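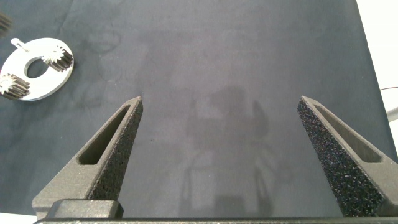

Plevport, 07/12/2020

Walking the 304: notes for my talk

(Slow down. You always gabble the first bit.)

Hello everyone, thanks for having me, and thanks to Doaa Cherkaoui for asking me back after last time, when I went so far over that the tea went cold. I've got a clock in front of me tonight. Doaa has also got a clock.

So I'm going to talk about walking a bus route. The 304, which I'm guessing most of you have been on at some point, Plevport wharf out to Nunora by way of Voner and every cul-de-sac in between. I rode it to work for years and I could have told you almost nothing about it. I knew the back of the seat in front of me very well.

In February I had some leave to use up and no plans, and I thought, I'll walk it! End to end, stop by stop, same streets the bus takes, no shortcuts. It has 59 stops one way. It took me 3 days, with 2 nights in between at home in my own bed, because (and I recommend this) when you walk a bus route you can always catch the bus back.

(Pause. They usually laugh here. If they don't, carry on.)

Rules. I had a few and I broke most of them. You have to touch the pole at every stop. You have to go where the bus goes, even when it does that silly loop behind the shopping centre. And you can't ride forward, only back. The one I did stick to was the loop, and I'm glad, I'll come to that.

DAY ONE, wharf to Voner

The wharf end is the pretty end and I'd expected to enjoy it the most. It was fine. I'd seen it all before on Sunday walks, if I'm being fair to it, and I was sore in the hip by the library. What I hadn't noticed from the bus was the hill. You sit on the 304 with a book and you have no idea you're going up anything, and then you do it on foot in summer with a backpack full of things you don't need. I'd packed a rain jacket. I'd packed a full-size umbrella as well! In February!

Tell the story about the drinking fountain. Keep it short.

The thing about stopping at every stop is that you meet the people who are waiting. If you walk up to a pole, touch it and write something in a notebook, they assume you work for the bus company. I was told off about the late running by a very nice man who turned out to be Normunds Lukoševičius, and I say turned out to be as though you'd all know him, but half of you do, he used to tune the piano in this hall. I explained what I was doing and he said that was all very well but the quarter past was still late. Then he walked with me for three stops, complaining the whole way, and waved when the bus finally went by with him not on it.

DAY TWO, Voner and the loop

Right, the loop. Everyone who rides the 304 hates the loop. You come down the main road, you can see the roundabout you want, and the driver swings left and takes you around the back past the loading docks and a lot of fences. I'd always assumed it was there for some reason that had stopped mattering years ago.

I stopped for a pie at Ragab's (the bakery on the corner, get the curried one, go before noon) and I asked about it. Gizella Vincze was behind the counter. She's lived back there since the streets were dirt and she knew exactly. The loop is there for the units behind the docks. They were built for older people, the main road was a long way for them to walk and there was nowhere to cross it, so the residents got up a petition. Gizella's mother signed it. Gizella uses that stop herself now.

So I've been sighing at that left turn for years on behalf of myself and my eleven minutes, and there's a bench back there with a cushion somebody leaves out, and people get on who couldn't get on anywhere else. I felt a bit of a goose.

(Don't labour this. Move on to the dog.)

The dog. There's a kelpie at the end of Voner who runs the length of his fence alongside the bus, and he'd been a favourite of mine from the window. On foot he couldn't have cared less about me. Lay there in the shade. Then the 304 came past and off he went like a rocket, and came back and lay down again.

DAY THREE, out to Nunora

This was the day I nearly packed it in. The stops get a long way apart, the footpath gives up altogether after the nursery and you're on grass, and there isn't much shade. I'd like to say I had deep thoughts. Mostly I thought about my socks. Wear the good socks on the last day, that's my practical advice, I'd used mine on the first.

But the colour of the paddocks out there late in the afternoon, that gold, you don't get it through tinted glass. I had no idea! I sat at a stop with no seat, on my useless umbrella, and watched it for a good while.

Julián Goicoechea drove the bus home. I know his name because I asked it, and I'm ashamed to say I'd been getting on behind him for years and had only ever said thanks on the way off. He'd spotted me on all three days and the drivers had been keeping track of where I'd got to. He wanted to know if I'd touched the pole at the nursery, as it's been hit by a truck and leans into the hedge. I had, and I had the scratches to prove it.

IF THERE'S TIME

The map. Bronisława Jabłońska drew it for me afterwards from my notebook, and it's on the table by the door. Please don't put cups on it. She's marked the taps and the toilets, which matters more than you'd think, and the benches with backs.

Doing it yourself: pick the route you use the most, even if it's dull. You don't need to do the lot. A few stops either side of your own is a nice morning. Take water, take a hat, leave the umbrella at home. Start at the far end if you can, then you're walking towards your own kettle. Say hello to whoever's at the stop.

I've been asked whether I'd do another one and yes, I've got my eye on the cross-town, but my hip gets a vote.

Questions they might ask: was it safe (yes, apart from the stretch past the nursery, stay well over on the grass). Did I really touch every pole (I missed one in Voner, I was eating the pie, I went back for it the next morning). What did work think (I didn't tell them).

Thank Doaa again. Chairs need stacking afterwards, ask for a hand.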